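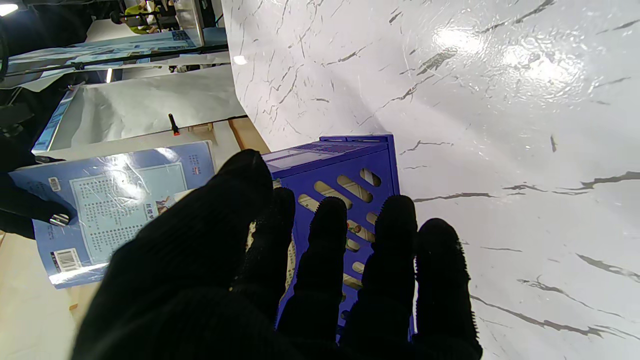 Blue crate with a ventilated side and a pale label on top.

Print this thread | E-mail this thread

Filed under: Kitchen Garden > Storage & Preserving

Storing carrots without a root cellar

cullwood_gizella
We pulled the last of our spring carrots in June and I have more than we can eat before they go soft. No cellar, no basement. I have a spare fridge in the garage and a closet on the north side of the house. Last year I put them in plastic bags in the fridge and they were slimy inside a month. What are people doing?

mudboots241
Cut the tops off, leave half an inch of stem, don't wash them. Pack them in damp sand in a bin with a lid that isn't tight. I got carrots into spring that way from a fall crop. A closet in summer is too warm though. Use the fridge.

pellmell
Sand is heavy and it gets everywhere. I switched to wood shavings, the kind sold for pet bedding, misted with a spray bottle. Same result and I can lift the thing.

mudboots241
Shavings dry out too fast. I tried it one year and had rubber carrots at the bottom.

pellmell
Did you mist them again? You have to check every couple of weeks. Sand dries out too if you leave it.

Amna Siddiqui
I disagree with not washing. I wash mine the day I dig them, let them drain on a towel, then put them in the fridge in a bag with holes punched in it and a paper towel. The slime comes from sealed bags — the water has nowhere to go. I replace the towel when it feels soaked. Mine last three months or so and they are ready to eat when I take them out. With dirty carrots you end up scrubbing dried clay off each one.

oldfence
Washing takes the skin off if you scrub. If you hose them gently it makes no difference. The county class I took said either is fine as long as there are no nicks. Any carrot with a split or a fork hole goes in the soup pot that day.

cullwood_gizella
Some of mine do have splits. We had a dry stretch and then two inches of rain. Variety is Magsi if that matters.

oldfence
It does. Magsi is sweet but it's a fresh eating carrot. It won't keep like Solico will. Grow Magsi for summer and sow Solico in July for storage.

Amna Siddiqui
Solico tastes like a broom handle to me. I grow Sukico for both and it keeps fine.

mudboots241
Solico needs a frost on it. After that it's as good as anything.

pellmell
Also keep them away from apples. I had a crate of apples on the shelf over the carrots and the whole batch went bitter.

cullwood_gizella
There are apples in that fridge. That explains some of last year. I'll move them, sort out the split ones and try the bags with holes for half and shavings for the other half.

mudboots241
No sand?

cullwood_gizella
The fridge shelf won't take it.

Comments (3)

Gizella Magyar: I'm the original poster, new login. The split ones made 2 gallons of soup. The bags are ahead of the shavings so far.

tansy_row: Does this work for beets? I have a 300 square foot bed of them coming in.

oldfence: Yes for beets. Twist the tops off so they don't bleed.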